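Private sale, seller says title is "in the mail", walk away?

Posted 5 January 2026 by gasketcase

Quick one, need an answer by tonight if possible. Looking at a ten year old wagon, private seller, nice enough guy. Price is fair, body is straight, drives fine. Problem is he doesn't have the title. Says he paid off the loan in October and the lender is mailing it. Wants a 600 deposit to hold it and we do the rest when the paper shows up.

He has a payoff letter. Has a stack of service receipts too. No title. Do I walk?

dustymiller
Walk.

gasketcase
ok but why tho. letter looks real

dustymiller
Because a letter isn't a title. Anyone can print a letter. October payoff and still no title in January? Something is off. Either the lien isn't released or he never sent in the last form or it's not his car to sell.

pell_wagon
Disagree with dusty, sort of. Happened to me as the SELLER. Paid off my loan, lender mailed the title to my old address, took forever to get a duplicate. I wasn't a crook, I just moved. Call the lender with him on speaker. Get them to confirm the lien is released and where the title went. Takes ten minutes.

dustymiller
And if he gives you the number to call? Look the number up yourself.

pell_wagon
Well yeah. Obviously look it up yourself.

Mercy Odera
I do title work for a living, small office, mostly dealer stuff. Few things in no order.

Some states do electronic titles. Lender releases it electronically and nothing goes in the mail unless the owner asks for it. Lot of people don't know this and sit there waiting on an envelope that's never coming. Could be that simple.

Payoff letter and lien release are different documents. Payoff letter can just mean "this is what you owe." Read it again. Does it say paid in full, or does it give an amount good through a certain date?

Check the VIN on the letter against the car. Dash AND door sticker. Every digit.
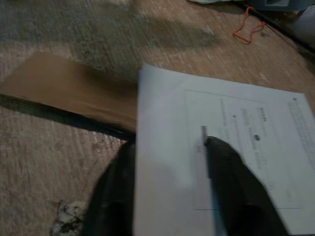 RE: What to get on paper before any deposit

Mercy Odera
Splitting this out bc people always ask.

- Full name and address of seller, matches his ID
- VIN, year, make, miles
- Deposit amount and the words "refundable if clear title is not delivered by" and then a date
- Both signatures, both keep a copy
- Lien release, or the lender confirming it directly to you

If he balks at the refundable part then I'm with dusty, walk.

torque_wench
I'd skip the deposit altogether. If it's a ten yr old wagon there's another one. Seller gets his title, he calls you, you show up with a cashiers check. Whats he losing?

gasketcase
he says he has other people coming to look

torque_wench
They always have other people coming to look

pell_wagon
Sometimes they do though! I lost a really clean one over 200 bucks because I wanted to sleep on it. Still mad.

gasketcase
Ok reread the letter. It says "amount required to satisfy the account" and then a figure and a good-through date. So that's the thing Mercy said isn't it. Not paid in full.

Mercy Odera
That's a payoff quote. Doesn't prove he paid anything. He may well have, plenty of folks keep the quote and toss the other one. But right now you have nothing that says the lien is gone.

dustymiller
Told ya

pell_wagon
You said walk, you didn't say read the letter lol

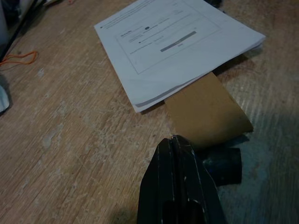

Neltov Owners Club | Buying & Selling Desk

Sticky from the desk, bumped for this thread: club does not hold deposits for members and can't check titles for you. Please don't message the mods asking. Your state motor vehicle office is the place to start, and most have a title status lookup or a form you can mail.

hal_b
Coming at it from a different side. Has anybody asked about insurance? My neice bought one in this exact situation, drove it home, couldn't register it, and it sat in the driveway all winter. She was paying to insure a car she couldn't drive. Whatever deal you make, don't take the car home before the paper is in your hand.

torque_wench
This. Also don't let HIM keep driving it for weeks after you put money down. Write the mileage on the agreement.

hal_b
Good one, didnt think of that

gasketcase
Should I still run a history report? Was going to use Unwood, they want 6 dollars for the basic.

pell_wagon
Sure, cheap enough. Just know it won't necesarily show a lien. Shows what got reported to them.

dustymiller
I ran one on a truck once, came back spotless, frame had been welded. Get it on a lift. A shop looking at the underside beats any report.

Mercy Odera
Do both. The report might show a title brand from another state, a mechanic can't see that. Mechanic sees the rust, the report can't.

gasketcase
Update. Called the lender, number off their own site, seller on the line. Lien is still open. Balance of 529 left on it. He says he thought it was done, some kind of late fees and interest after the last payment. He sounded embarassed more than anything. Didn't send the deposit.

pell_wagon
See, not a crook.

dustymiller
Not a crook, still not a clear title.

Mercy Odera
Easy enough to fix. Meet at a branch if they have one, pay the 529 straight to the lender out of the purchase price, get the release in writing, hold back the rest until title transfers. Ask how long their release takes, it varies a lot.

torque_wench
or let him pay his own bill and call you after

gasketcase
leaning toward torque's way. He says he'll pay it this week. I told him call me when the release is in hand and I'll bring the check. If somebody else buys it first then oh well

hal_b
Post pics if you get it

Recent in Buying & Selling
- Bill of sale, does it need a notary?
- Ichikawa roof rack, fits the older wagons or no
- Seller wants cash only, normal?
- Jirkell extended warranty, anyone get a claim paid
- Out of state plates, how long before I get a ticket
- Odometer says exempt on the title, what does that mean

Contact the desk | Forum rules | Neltov Owners Club, all rights reserved | Back to top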